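Jun 13, 2018

OK, a thread on the laundry gripper, because Fiifi keeps telling people it's "basically done" and I'd like my version on record.

The plan: a hand tool with two fingers, you fold clothes with it, it records what you did, and later an arm copies you. Later. The arm is still in a box at Dudalmont and has been since November.

Chaiwat redrew the fingers again. Slots down the middle so they flex. They do flex. Whether they flex the same way twice is another question and I haven't had a good answer to it.

Denim is a terrible first choice, by the way. I said start with dish towels. Got outvoted by Fiifi and Chaiwat, neither of whom folds anything.

Grusberg's forum has a guy claiming 30 folds is enough to train on. Mairéad thinks 3,000. We have 298, and I'd throw out the ones where the thumb slipped, so call it fewer.

Also the grip is too fat for small hands. I've been saying this since the first print. "We'll fix it in version 2." Version 2 of what, the housing? The whole thing? Ask three of us and see.

What I will give it: picking up one layer of cloth and not both is hard, and it does that better than the Bedoya clamp I paid real money for. Still slower than my hands by a mile.

Bedroom workshop, state of the build:

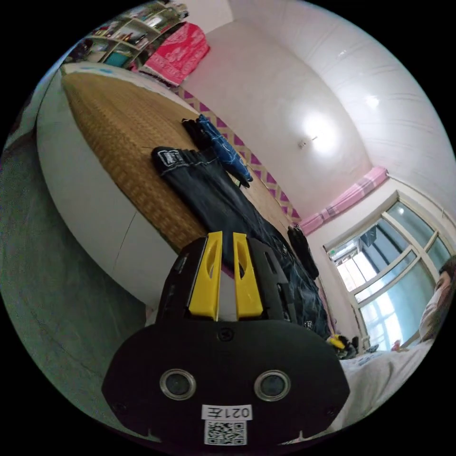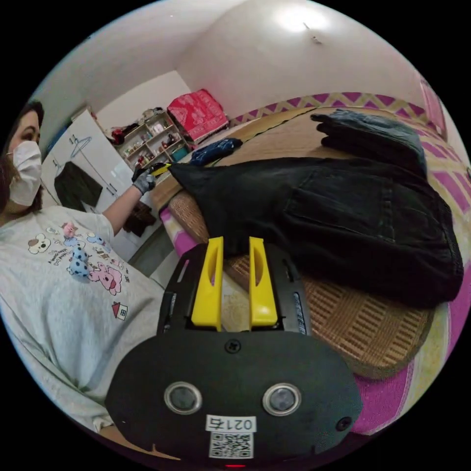 Yellow fingers, dark housing, clothes on the mat. Jeans in the first one, glove and mask in the second.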